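Late evening, September

The wrist-only run finished and I can't stop grinning! We trained on 3,896 clips with every overhead view thrown out, so the policy gets what the gripper sees and nothing more. On the desk-tidying set it beat the two-view version by a clear margin. Baiba Mets made me rerun all 249 trials before she'd believe it - same answer.
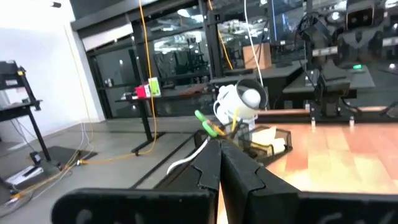 *Wrist view, desk set: green scissors and yellow pen or marker in the mesh organizer, fan behind.*

My guess is that the fingers always sitting in the same spot gives it a ruler for free. Tomorrow I cut the training set to 2,000 clips and see if the gap holds. Must also ask Krūmiņa for more disk space.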